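I have a new hobby and it has eaten my evenings. I'm teaching a robot arm to pick up cloth, and when I say teaching I mean I stand there with a controller in my hand and do the whole thing myself, over and over, while the arm copies me and the computer writes it all down. Meenakshi Bhatia talked me into it (she does this for a living, I do it in slippers) and I blame her completely.

The arm is called Pesta. Don't ask, it was Lalit's idea and it stuck!

So the way it goes is, I squeeze the trigger and the fingers close, I let go and they open, and wherever I move my hand the arm goes too, with a tiny lag that made me feel seasick the first night. One run from start to finish is an episode. You bring the fingers in over the cushion, swing over to the cloth, get down low, pinch, lift, done. Then you toss the cloth back down so it lands differently and go again. My best evening so far was 30 episodes and my thumb hated me for it.

The view I end up staring at the most is the one from the wrist, looking down past the fingers.

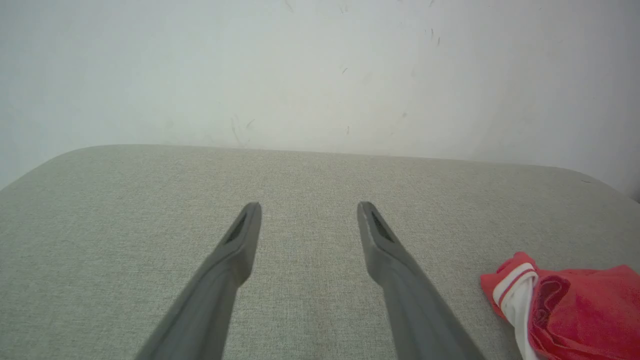
Fingers open, red cloth still off to the right. I love how it pops against all that gray.

Cloth is so much harder than blocks. I started out on blocks and got cocky. A block sits there and waits for you, but a bunched-up piece of fabric has folds everywhere, and every fold looks like a good place to grab until you come in at a bad angle and push the whole thing along instead. I've learned to go for a fold that stands up a little and to come in slower than feels natural. Lalit Tyagi tried it for five minutes and went at it like he was swatting flies. We deleted those.

Meenakshi's big rule is that you shouldn't fix a bad episode halfway through by wiggling around, because then the robot learns to wiggle too. I sort of agree? But I've kept a few where I missed, backed off and went in again cleanly, and I think those are worth having. We've been arguing about it over text for 2 weeks.

Anyway, I'm at 377 episodes now and I want a good pile more before I train anything on them. Next up is moving the cloth over to the left side, where my wrist has to bend in a way I really don't enjoy. If you've got a trick for that, leave me a comment!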